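Unit 6 - Stint Planning, Fuel and Pit Stop Time in Endurance Racing

Course: Race Operations 2
Handout prepared by Stamatia Antoniadis
Read before the July session. Bring a calculator and the blank stint sheet from Unit 5.

6.1 Terms used in this unit

Stint: the running between two visits to the pit lane, counted in laps. The out lap and the in lap both belong to the stint.

Pit loss: the extra time a car takes to pass through the pit lane and stop, compared with a car that stays on the track over the same stretch. Pit loss has two parts, the drive-through part and the stationary part. They are kept apart in all of the sums below.

Fuel window: the range of laps in which a stop can be made without adding a stop to the total.

Splash: a short fuel stop near the end of the race, taken only to reach the flag.

Double stint: two stints by the same driver with a fuel stop between them and no driver change. The tires may or may not be changed.

6.2 The course race

All worked problems use one made-to-measure data set, the Clotberg race. Three cars are followed: Zelton, Zareo and Thongdee. They run in the same class and have the same tank size. They differ in fuel use per lap and in tire wear.

Race length in the data set: 221 laps.
Tank range, Zelton: 30 laps at normal pace.
Drive-through part of pit loss: fixed for all cars.
Stationary part: depends on the work done.

The first calculation is the minimum number of stops. Divide race laps by tank range and round up to get the number of stints. Take one away to get the number of stops.

221 / 30 = 7.37
Stints needed: 8
Stops needed: 7

Eight full stints would cover 240 laps. The spare range is therefore 240 - 221 = 19 laps. This number is called the slack, and it is the most useful single number on the sheet. It tells the planner how many laps of range can be given away by stopping early before an eighth stop is needed.
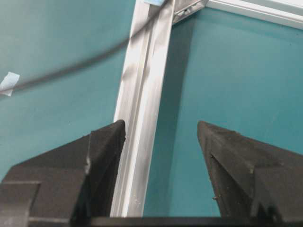
Antoniadis was asked by last year's group whether slack should be shared out evenly over the stints, and the reply was that an even split is a fair starting sheet but a poor race plan. Slack that has been spent in the first hour cannot be used in the last one. The usual practice is to run the early stints long and hold the slack back for a caution period late in the race.

6.3 Spending slack

Each early stop costs slack equal to the number of laps left in the tank. If Zelton stops on lap 26 of a stint in place of lap 30, four laps of slack are gone and 15 remain. If it does so again, 11 remain. Write the running total in the right-hand column of the stint sheet after every stop.

The fuel still in the tank is not wasted in the simple sense. The car takes on less fuel, so the stationary part is shorter. What is lost is range. Students often mix up these two effects, and the written test will ask for them separately.

Slack can also be gained. A driver who saves fuel may stretch a stint past 30 laps. One lap gained in each of four stints adds four laps to the slack. The cost is lap time, and it has to be weighed against what the extra laps will buy. With Zelton on 19 laps of slack, further saving buys nothing unless enough can be saved to remove a whole stop. To finish on six stops the car would need seven stints averaging 31.57 laps:

221 / 7 = 31.57

In whole laps that means four stints of 32 and three of 31. The saving required is close to five percent in every stint. Whether this is worth doing depends on pit loss, and the method is given in 6.5.

6.4 What sets the stationary time

Under the Clotberg rules, refueling must be finished before any work on the wheels may begin. The two times add together. Driver changes may be done during refueling.

Stationary time, fuel only = fuel time
Stationary time, fuel and driver = fuel time or driver change time, whichever is longer
Stationary time, fuel and tires = fuel time + tire time

Many real series allow different overlaps, and the rules change from season to season. Always read the sporting rules for the event in hand before copying a formula from an old sheet. A plan that is correct for one series can draw a penalty in another.

Fuel time is nearly linear in the amount of fuel, with a small fixed part for connecting and removing the hose. For the exercises, treat the fixed part as two seconds at each end.

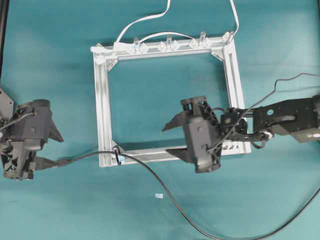 Reading time for the remaining sections: 6 minutes

6.5 Trading lap time against a stop

Let P be the full pit loss of one stop, in seconds, including drive-through and stationary parts. Let s be the lap time given up by saving fuel, in seconds per lap, and let N be the number of laps over which saving is done. Removing a stop pays if

s x N < P

Since the total fuel needed is almost the same on both plans, most of the fuel time is moved to other stops and does not go away. Use only the drive-through part, plus the fixed hose time, plus any tire time removed. The most common error in the homework is to enter the full stationary time here, which makes fuel saving look far better than it is.

Example. The drive-through part is 48 seconds. Fixed hose time is four seconds. No tire change is removed. P is then 52 seconds. Over 221 laps the break-even value of s is

52 / 221 = 0.235 seconds per lap

If the driver can save five percent for less than 0.235 seconds per lap, the six-stop plan is faster on a clear track. The saving rate should come from practice data for the car in question. Do not use a value from another car, even one in the same class.

The six-stop plan has very little slack. With a stretched range of 32 laps, seven stints cover 224 laps, which leaves three. A single badly timed caution can turn the plan back into seven stops after the lap time has already been given up. The sum above takes no account of this.

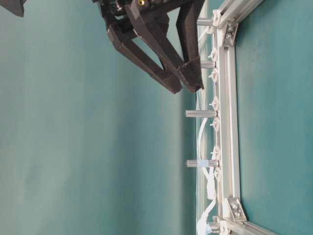 Fig. 6.1 Aluminum extrusion frame with standoffs and a white cable.

6.6 Cautions

Pit loss is measured against cars on the track. When those cars slow down, pit loss falls. Under a full-course caution the drive-through part may drop to less than half its green-flag value, and the stationary part stays the same.

Procedure when a caution is called:

1. Read the current lap of the stint.
2. Find the laps of range that would be given up by stopping now.
3. Subtract from the slack.
4. If the result is zero or more, stop, provided the pit lane is open.
5. If the result is negative, work out the cost of the added stop and compare it with the time saved.

Step 4 has an exception. If the whole class is likely to stop together, the car may lose time waiting for a clear exit from its box. Zareo loses nine seconds this way in Problem 3.

The sheet should be filled in so that step 3 takes no arithmetic. Prepare a line for each lap of the stint with the slack that would remain. The person on the radio then reads a number and gives the call.

6.7 Driver time

Driver time limits are a separate constraint and are checked after the fuel plan is drawn. In the Clotberg race the longest total time for one driver is 309 minutes. The race time at normal pace is 591 minutes. With two drivers, one driver at the limit leaves

591 - 309 = 282 minutes

for the other, so the plan is legal with a split anywhere between 282 and 309. The margin is 27 minutes, less than one full stint. It follows that the two drivers must take four stints each on the seven-stop plan, and that a long caution in one driver's stint has to be watched. On the six-stop plan there are seven stints, and a four-and-three split breaks the limit unless one stint is cut short. Students who reach this point with a six-stop answer should go back and check it. 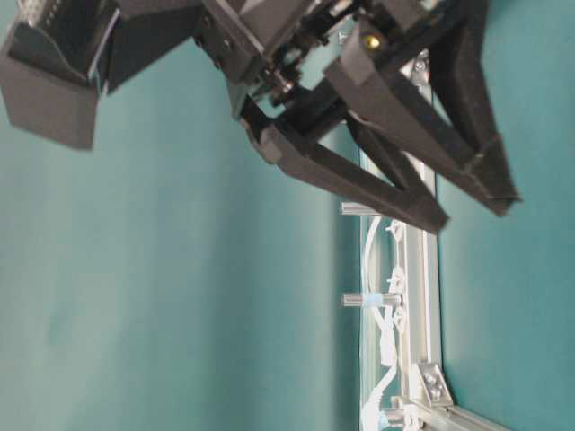
Fig. 6.2 Gripper assembly, with linkage screws and pivot joints.

6.8 Tires

Thongdee is the only car of the three that can double stint its tires without a large drop in pace. For this car, tire time is paid at every second stop. The change in lap time over the second stint is given in the data sheet as a table. Add up the losses across the stint and compare the sum with the tire time.

Track temperature matters here. The data sheet has one table for afternoon running and one for night running. Use the night table from 9 p.m. onward.

Problems

1. Draw up a seven-stop plan for Zelton with all slack held to the last stint. State the length of the last stint.

2. Zelton stops on lap 22 of its third stint under caution, having run the first two to full range. Give the slack remaining and the latest lap for the next stop.

3. Zareo is called in together with the rest of the class. Using the nine-second delay in 6.6, find the caution pit loss at which stopping is no better than staying out.

4. Repeat the break-even sum in 6.5 with a drive-through part of 61 seconds. Show the value of s to three places.

5. Using the night table, decide whether Thongdee should double stint its tires in stints six and seven. Show the sum of losses.

Hand in the stint sheet with the answers. Work in pencil is accepted - crossed-out cells are not.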